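Garnby Allotments & Gardens forum > Kitchen table > Orange paint for a north-facing hall?

tellero35
Posted Friday, November 1, 2024
Our hall gets no sun at all and I'm sick of magnolia. I want orange, a proper one, on all the walls. My sister says I'll hate it by May. Has anyone done it?

Kamala K
Do it! We did ours 7 years ago and I still love coming home to it -- two coats over a grey undercoat, and leave the ceiling white. 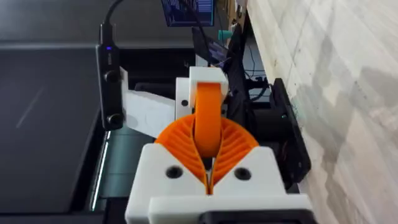 Orange against white, sort of what I mean

gajewski_lad
Sorry Kamala, I disagree. Orange goes brown in a dark hall. I painted ours and lasted 2 winters before I went back to cream.

Kamala K
Depends on the bulbs though, doesn't it? Ours are warm ones. What did you have in?

gajewski_lad
Cold white, now you mention it. Still wouldn't do it again.

tellero35
Hmm. Might just do the end wall first and see. Is Lilley's still mixing tester pots?

Slawek_C
Yes, at the back counter. Paint a bit of card and move it about -- don't go straight on the wall.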